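[atelier-postes] Re: Gabarit de pose sur papier kraft – largeur des cases et ordre de rangement

Date : 27 mars 2021
De : Radomir Hodžić
À : liste atelier-postes
Répond à : message 1486

[Imprimer ce message] [Envoyer par courriel]

Bonjour à tous,

Je réponds point par point au message de Clellcombe, que je recopie en partie. Pour les abonnés récents : il s'agit du quadrillage des tables de préparation des postes, c'est-à-dire papier kraft en fond, ruban de masquage bleu pour les limites, et un emplacement par élément du poste (portable, tapis, souris, lampe, petit matériel).

> Nous avons repris votre méthode à Clellcombe sur deux tables. Le papier
> tient bien dans la longueur mais gondole dans la largeur au bout de
> quelques jours. Faut-il le tendre davantage, ou le coller en plein ?

Ni l'un ni l'autre. Un papier trop tendu se déchire au premier changement d'hygrométrie, et un collage en plein rend le remplacement pénible. La méthode retenue à Pornent est de laisser le rouleau à plat dans la pièce une nuit, de le poser ensuite côté lisse vers le haut, et de ne fixer que les bords longs. Les bandes du quadrillage assurent le reste du maintien. Si le papier gondole encore, c'est en général que les bandes transversales ont été posées en premier. Il faut commencer par les longitudinales, du milieu vers les bords, en marouflant avec une raclette souple.

> Deuxième question : quelle largeur de ruban ? Nous avons du 25 et du
> 49 mm en stock, et les deux donnent des cases différentes selon que
> l'on mesure à l'axe ou au bord.

Mesurez toujours au bord intérieur, c'est la seule cote utile pour celui qui pose l'objet. Le 49 mm mange trop de surface et son bord se relève au passage de la manche. Prenez le 25. Pour les cases destinées aux portables, nous gardons 40 cm de largeur intérieure, ce qui suffit pour les modèles courants et laisse la place de passer les doigts de chaque côté. La profondeur se règle sur l'appareil ouvert et non fermé : un écran basculé en arrière dépasse facilement l'encombrement du socle.

> Nous avons un désaccord interne sur l'orientation des portables.
> Bednarek préfère les poser fermés, charnière vers le fond. À Fimcombe on
> les laisse ouverts. Avez-vous une règle ?

Nous avons une règle, mais elle dépend de l'étape. Au stockage, fermés. À la préparation, ouverts, charnière du côté opposé à l'opérateur, clavier dégagé. L'opérateur doit pouvoir contrôler les touches et le pavé tactile sans manipuler l'appareil, puis passer le chiffon dans le même sens à chaque fois. L'écran reste éteint pendant le nettoyage : les traces se voient mieux sur une dalle noire que sur une image, quelle que soit la luminosité. 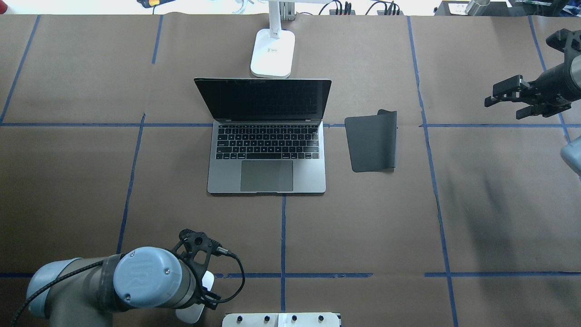
Le tapis de souris est l'élément qui pose le plus de difficultés au rangement, bien plus que le portable. Il n'a pas de rigidité propre, il garde la mémoire de la façon dont il a été stocké et il se déplace au moindre frottement. Dans notre procédure il va à droite du portable, grand côté dans la profondeur de la table. Celui de cette table a le coin supérieur droit qui rebique et se replie sur lui-même, alors que le reste est bien à plat sur le kraft. Un tapis dans cet état ne doit pas partir en dotation. On le retourne, on pose un poids plat sur le coin et on le contrôle le lendemain. S'il rebique encore, il est déclassé. Les tapis stockés roulés sont presque tous concernés, d'où la consigne de les empiler à plat, sans rien dessus qui déborde.

Pour la lampe, l'emplacement est au fond, derrière le portable. Son pied occupe une surface fixe et ne bouge plus une fois réglé. Laissez l'étiquette du socle lisible pour le relevé d'inventaire. Si elle est collée dessous, reportez le numéro sur la fiche avant la mise en place : soulever une lampe au-dessus d'un écran ouvert est une mauvaise idée, nous en avons fait l'expérience au mois de juin.

> Avez-vous essayé de numéroter les cases ? Nous l'avons fait au
> feutre directement sur le kraft, ce n'est pas concluant.

Essayé et abandonné. Le feutre traverse le papier et marque le plateau, et la numérotation devient fausse dès que l'on déplace une bande. Si vous tenez à un repérage, écrivez sur le ruban, au crayon gras, à l'intersection des bandes. À mon avis, un plan de table imprimé et fixé au mur suffit. Il se remplace en une minute quand la disposition change.

Reste la question du débordement. Une case n'a d'intérêt que si son contenu n'en touche pas les limites. Tolérance pratique : l'objet peut s'approcher du ruban, il ne doit pas le recouvrir. Quand un portable est posé à cheval sur une bande, le ruban finit par adhérer aux patins et s'arrache avec l'appareil. Le bord est alors perdu et il faut reprendre toute la longueur, une réparation ponctuelle formant une surépaisseur que l'on sent sous la main.

Même remarque pour les petits objets plats et sombres. Ils se perdent visuellement contre le ruban bleu foncé, surtout en bout de table. Placez-les au milieu de leur case, et seuls dans leur case.
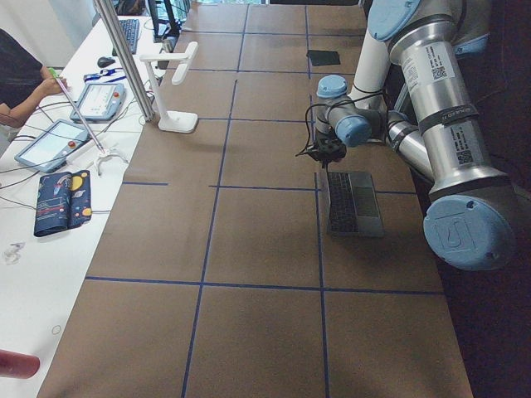

Table quadrillée, portable ouvert dans sa case, clavier et pavé tactile vers le haut.

Un mot sur le mobilier voisin, puisque la question revient à chaque fois. La table quadrillée ne sert qu'à la pose. Câbles, outils et matériel en attente vont sur un meuble distinct, chez nous un bureau blanc placé le long de la table, à gauche. Il est encombré et je ne prétends pas le contraire, mais c'est sa fonction. Le mélange des deux surfaces est la première cause d'erreur sur les fiches : un câble posé « provisoirement » dans une case est compté avec le poste, puis manque au suivant. Prévoyez entre les deux meubles un niveau comparable, un décalage de hauteur complique le transfert des appareils ouverts.

Pour l'entretien du papier, voici ce que nous appliquons à Pornent :

- dépoussiérage à sec à la fin de chaque session, brosse douce, jamais d'éponge ;
- contrôle des bords de ruban du bout du doigt, dans les deux sens ;
- remplacement complet du kraft après 4 semaines d'usage, ou dès la première tache grasse ;
- dépose du ruban à angle fermé, lentement, en commençant par les bandes transversales.

Le dernier point est dans l'ordre inverse de la pose. Les transversales recouvrent les longitudinales aux croisements : si l'on tire d'abord dans la longueur, tout vient ensemble et le kraft se déchire en étoile. Comptez environ 40 minutes pour une table complète, dépose et repose comprises, à deux personnes.

Je n'ai pas de réponse sur le ruban à faible adhérence proposé par Bednarek. L'échantillon reçu était trop court pour une table entière, et un essai sur une seule bande ne dit rien du comportement aux croisements. Si Fimcombe en possède un rouleau complet, je suis preneur du retour, avec le grammage du kraft utilisé – sans cette donnée, la comparaison n'est pas exploitable.

Pour Clellcombe : envoyez-moi les cotes intérieures de vos deux tables et la liste des éléments par poste. Je vous renverrai un plan à l'échelle. Merci de répondre sur la liste et de couper les citations.

Cordialement,

Radomir Hodžić
Préparation des postes, Pornent

Dernière mise à jour de l'archive : le jour de l'envoi
Contact | © Liste atelier-postes | Haut de page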